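Teaching a planner to change its mind

The planner used to think before it moved. It would take in a scene, grind away at the geometry, hand over one long path, and then the arm would follow that path to the end no matter what. If the target slid a little on the way, too bad.

Tista works the other way around. The new planning layer from Alinska, a small software shop that has spent most of the year on this one problem, keeps thinking the whole time the arm is in motion. It looks, guesses, moves a bit and looks again. Watching it run in simulation is a real treat, even if the parts on screen are plain ones. 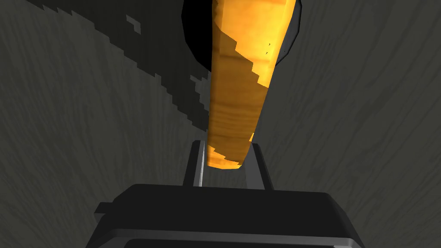

Doesn't all that second-guessing make the arm dither? A visitor at the October 30, 2023 open session asked just that, and the team loved the question, having fought with it since June. Early builds did dither. Two grasps would score almost the same, and the planner would hop from one to the other and back, so that the hand hung there shivering over the table.

The fix is pleasingly simple. Every plan now carries a small bonus just for being the current one. A rival has to beat it by a clear margin before the arm will switch. Set the margin too high and you are back to the stubborn old planner; too low and the shivers return. The team tunes it by replaying over 600 saved scenes overnight and reading the results with their morning coffee (the worst replays go up on a big screen, and there is some cheering).

Perception is where things get really fun. Dalisay, the module that feeds the planner, doesn't hand over a neat list of objects. It hands over a best guess plus a map of its own doubt. Shadows with hard, blocky edges are a classic trap: a stepped dark line running across a wood-like surface can look an awful lot like the place where one thing stops and another starts. Dalisay marks such a line as doubtful, and the planner can choose to shift the wrist for a better view before it commits.

Wrist views bring their own puzzles. Swing the gripper up close to a big flat panel and half the picture can turn into featureless gray, with nothing for the software to hold on to. Tile is far kinder. Those pale grout lines, all slanting the same way, give the pose estimator a strong hint about which way the wall runs. And then there are openings, which may show up as nothing but solid black inside a pale border. 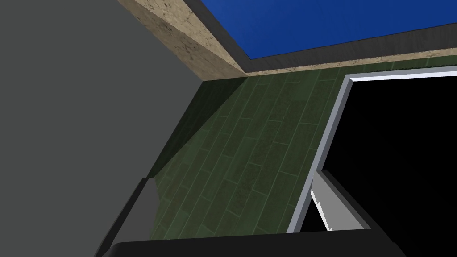
Treat black as blocked until proven open, wrote Simum on the project's message board, and then go easy on the proof or you will never reach into anything. That pretty much sums up the current debate. The cautious setting keeps the fingers out of any space the planner can't account for. The bold one lets the arm edge forward at low speed while the map fills in, and it is a joy to see the unknown region shrink with each step.

For now the cautious setting ships as the default, with the bold one behind a switch. The next build should let the planner pick between them on its own, using the same doubt map that handles the shadows. The replay set is growing to match, with more cabinets, more odd corners and a lot more wall. The overnight runs are going to get longer, so the team has started arguing about a second machine to share the load.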